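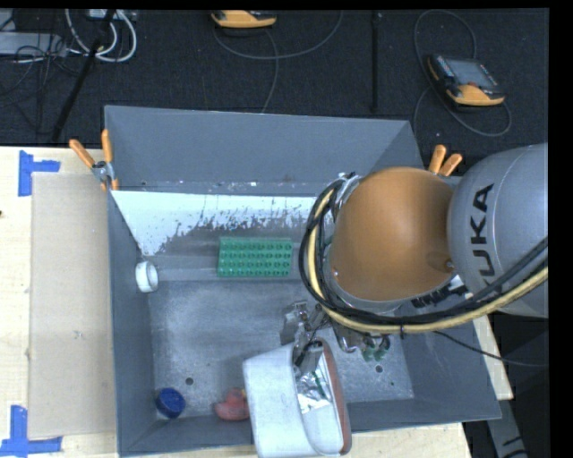
Press Release | Research

Hultance teaches a robot arm to think twice before letting go

NIDLOW, Sunday, February 14, 2021 – Robots have become fairly good at picking things up. Researchers at Hultance would like them to become a little less sure they have done it properly.

The lab today released results for Kito, a method that lets a bin-picking arm judge its own grip before it moves. Kito compares the load at the wrist with what the arm expected to feel, then decides whether to carry on or try again. The extra check takes 800 milliseconds.

In tests run through January, a KUKA arm made 1000 picks from a metal bin of mismatched objects, a red rubber duck among them. Kito caught 76 percent of bad grips before the object was dropped. The remaining bad grips were caught by gravity.

"We had 2 years of very confident failures to learn from," said Shahla Golestani, who led the study. "The arm never looked embarrassed, so we had to give it a reason to hesitate."

Objects with an open side and something crinkly inside were the hardest to judge, according to co-author Davoud Vahidi. The duck – for all its popularity with visitors – was of middling difficulty.

The work was funded by Bakhtiari. The paper and the full pick log are available on request.

Press contact: Shirley Fothergill, Hultance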